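Drenotura hall, notebook, lighting and ceiling
February 9, 2024
Written by Osaze Aliyu, with readings by Shona Mackay

We continued with the light in the big hall. The question from the January meeting was if the existing fluorescent tubes are enough for table work under them, or if we must ask Uzor for an offer for new fixtures. I write everything in the order in which I thought of it, so please excuse if the entry jumps a little.

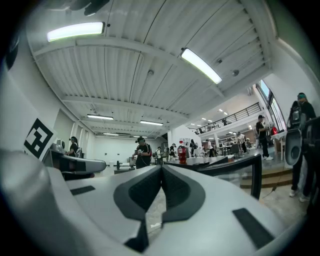
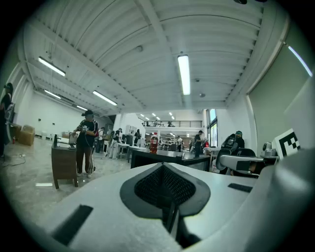 The white corrugated ceiling with its beams and the fluorescent fixtures, in both.

General impression

The ceiling is a good ceiling for light. It is white and the beams are white too, and the ribs throw the light back down in a soft way. When I stand in the middle and hold a sheet of paper flat, the shadow of my hand has no hard border. Near the side walls it is different, there the shadow becomes darker on one side and I can see clearly from which tube it comes.

The tubes are not hanging in one clean line. I had always believed that they are, but when I tried to draw them on the floor plan I had to erase two times. It would be better to draw them from the mezzanine, where one can look along the beams toward the other end. The plan in this notebook (page before this one) is therefore only a sketch and the distances in it should not be used for ordering.

Toward the far end there are the small lights near the mezzanine. They are of a different kind than the tubes. I do not know yet if they are on the same switch. To check.

Readings

Shona used the Allard meter, laid flat on the table top, with the sensor up. We waited each time until the number stood still. All the tubes were on and the daylight was as it was, we did not cover the tall window.

Middle of the hall, directly under a tube: 591
Same table, moved to halfway between two tubes: 340

I had expected a difference but a smaller one. The table was moved only a few steps. For assembling and for reading labels, 340 is still comfortable for me, but Shona says that for small screws she would want a table lamp, and she has the better eyes of us both, so I believe her.

We did not take readings by the tall window. The sky was changing too quickly and the number went up and down while we were looking at it. It would be more useful to do this in the evening, and then a second time at noon, and to write the weather beside it.

One mistake of ours: for the first reading Shona was leaning over the table to see the display, and her shadow was on the sensor. We repeated it. The number above is the repeated one, the first one I have crossed out and do not copy here. For the next person: put the meter down, step back, and read the display from the side.

Color of the light

All the tubes should have the same color, and I am not sure that they have. On the white ribs over the middle it looks cool, and close to the back it looks to me slightly more yellow. This can be from the small lights at the mezzanine mixing into it. Shona sees no difference. I asked her to look at a piece of white card at both places and she still sees no difference. I leave it as open.

The big green panel on the right side is interesting in this respect. It is a pale grayish green, like sage, and takes up a large part of the wall. I was worried that it would give a green tint to white parts on the nearest table. We put the white card there and held it first toward the panel and then away from it. Toward the panel there is a very weak tint, if one is searching for it. For normal work it does not matter. For comparing paint samples I would choose another place, and I have written this also on the sheet that hangs in the sample cupboard.

The bright strip along the upper edge of the panel is a separate thing. It is nice for the eye but it is at the wrong height for some people sitting with their face to that wall. Shona is shorter than me and it does not disturb her at all. I sat down in the same chair and I was blinking after a minute. If tables will stay on that side, the chairs should face along the hall and not to the wall.

Reflections

Glass with a black frame: depending on where one stands, a tube is mirrored in a pane as a long white line. It is not a problem when walking past. It is a problem if somebody wants to look through the pane for a longer time. We tried to find a place to stand without the line and there is one, a little to the left and closer, but then one is in the way of the people who are passing. No solution today.

White plastic parts on the tables also shine, more than I like. On a curved white surface the tube becomes a bright stripe and it is hard to see fine scratches beside it. Turning the part helps. A matte gray cloth under it helps also, I took the one from the Meria order, which we had bought for something else.

Sound from the ceiling

This is not light, but I note it here. One of the tubes on the left side makes a low hum. One hears it only when the hall is quiet, and today it was not often quiet, so it took me a long time to be sure of the direction. I think that it is the ballast and not the tube. I did not open anything. Uzor has the ladder and the permission for this, we do not.

What we could ask for

Two ways were discussed between Shona and me, we did not agree.

Her proposal: keep the ceiling as it is, replace only the tube fittings that hum or flicker, and buy clamp lamps for the tables. Cheap and fast. The clamp lamps can move together with the tables, and the tables are moved all the time.

My proposal: put an additional row between the existing ones, so that the dark places disappear. It is more expensive and the hall must be free underneath for the time of the work. But cables on table edges are a thing which I do not like. People hang their jackets and caps over them, and then the lamp shows to the floor.

The budget line for lighting is 2000 for this half of the year. I do not know what Uzor would ask for a new row, and I prefer not to guess it in writing. We will ask for both variants in one letter and compare.

For the letter to Uzor

Which switch belongs to which row, with a small drawing please.
Hum on the left side, seen from the entrance.
Are the small lights at the mezzanine on their own circuit?
The round smoke detector in the ceiling must keep its free space around it. If there will be a new row, how close can it come?
Price for cleaning the existing fixtures. I wiped one cover that could be reached from the mezzanine and my cloth was gray afterward. Maybe a part of our problem is simply dust, then the 340 would go up without buying anything.

Mezzanine

I went up there after lunch. The black metal railing is good to rest the arms on while drawing, but the view down is less even than I thought, the beams hide a part of the fixtures. The light up there is pleasant for reading. Two colleagues asked me if they can have a table up there permanently. I said that it is not my decision and that they should write to Shona.

Still to do

Evening readings with the Allard meter, with all tubes on, same two table positions. I have put 2 pieces of blue tape on the floor, one for each position. Please do not remove them when sweeping.
Cover the tall window for one reading, if we find a cloth which is large enough.
Return the gray cloth to the Meria box or write on the box that it is missing.
Shona will bring a clamp lamp from home for a trial, and I will sit under it for one whole afternoon before I say more against it.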